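From: Đạt Trịnh
To: Ellimholm automation list
Date: Nov 6, 2022
Subject: Re: Open day at Briltham, is it worth the journey?

Naledi Shabalala wrote:

> Dear all,
> I see that Briltham will open its workshop again in May. Last time
> I could not come and I heard very different opinions afterwards.
> Did anyone from this list go to the autumn one? I would like to
> know what they show, if one can touch anything, and if it makes
> sense to bring students. We would be 9 persons coming by train from
> Coltitport, so it is not a small cost for us.
> Regards,
> Naledi

Dear Naledi,

I was there with Phúc Quách and I can answer most of this. Sorry that it is long.

The visit has two halves. In the first one you sit and listen. Gemechu Degefa gives the talk, and he is a good speaker, but he had 64 slides and many of them I knew already from his talk at Saithong. If your students have never heard him, it will be more useful to them than it was to me. He spent a long time on how they choose tasks, and this part was new. They try to use things one finds in any kitchen, and they leave the furniture as it is.

The second half is at the tables, and for this I would go again. The visitors are divided into groups of 20 at most. In our group we saw kitchen tasks, first by the arm and then with the hand-held gripper, which is the same pair of fingers without the arm. You hold it and do the task yourself, and the camera on it records what the fingers see. So yes, one can touch. Each person gets a few turns only, and the queue becomes slow after the coffee break, so please tell your students to go to the tables first and drink coffee later.

Glass is the part I found most interesting. We had a clear tumbler standing in a wire basket, and on the screen you look at it through the wires, with the pale background behind showing through the glass as well. I had read many times that transparent objects are difficult for cameras, but I understood it better when I tried to place the fingers by the screen alone. Phúc was much better at it than me. He approached slowly with the fingers wide open, and I always closed too early.

I asked Gemechu how many recordings they need for one task. He said they aim for 1,000 before they train anything, and that he would prefer to have fewer and better ones. He did not want to give a success rate for glass. I think this is fair, but some visitors were not pleased.

Some practical points. The workshop is on the upper floor and the lift is small. Lunch is not included. The talk is in English and the people at the tables also speak it, though there is much noise and I had to ask twice for many things. They want the names of all visitors in advance, and for a group of your size I would write early. Đạt Lò from our office has the address for registration - please write to him directly and do not confuse us, we share the first name and I get half of his mail.

About the students: if they are in the first year, I am not sure. There is little explanation at the tables of how the control works, and you must ask for it. For the older ones I would say yes. Tell them to look at the finger pads also. I had a long talk with one of the technicians about foam, how quickly it wears and what else they have tried, and I learned more from this than from the slides.

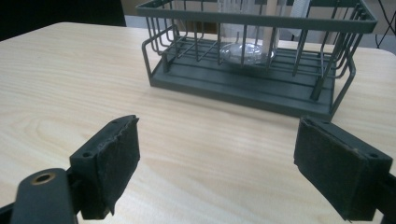

One more thing about the train. The last connection back to Coltitport leaves quite early, and the discussion at the end went on longer than in the programme. We missed the final questions for this reason. If you can stay one night, it would be more comfortable.

With best regards,
Đạt Trịnh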